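The **Gallness cold store leak** was an escape of ammonia at a fish-packing plant in the harbour town of Gallness. It killed 2 maintenance workers and put 4 others in hospital. Accounts of the event differ, and several claims repeated in local histories have weak sources or none.

## Leak

The plant belonged to Addo, which had bought it from the packing firm Nitetti. The usual account says a corroded valve failed during a routine oil drain. This rests on a single company statement. Krystyna Ostrowski, a refrigeration engineer hired by the families, argued that the valve had been closed and that the fault lay in a pipe joint. Neither part was kept for testing.

Addo said its alarm sounded at once. Shift workers disagreed, and the alarm log has never been published. 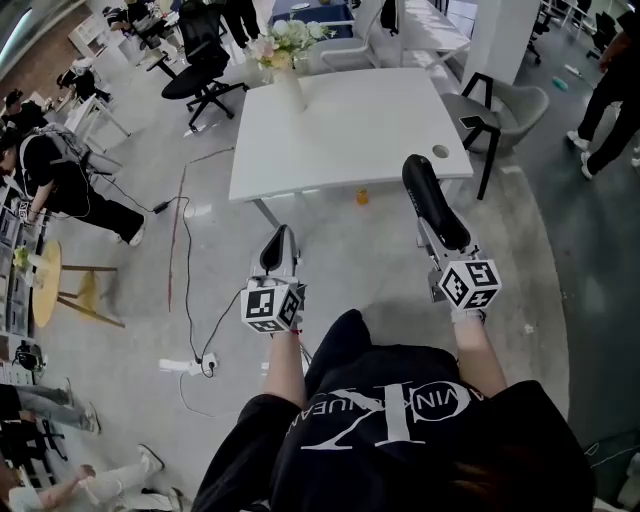
## Evacuation

The number of residents moved from their homes is often given as 1,247. The figure first appeared in a newspaper column by Kojo Adjei, who did not say where he got it. The town's rest centre signed in 95 people. Others may have stayed with relatives, but a gap that wide has not been explained.

## Memorial

A vigil was held on the quay in August. Later reports called it "the whole town", which is doubtful, as the quay was partly fenced off at the time. Meenakshi Warrier read out the names of the dead. A plaque promised by Addo had not been put up as of Jul 31, 2021.

## See also

- Ammonia refrigeration
- Vollarix harbour fire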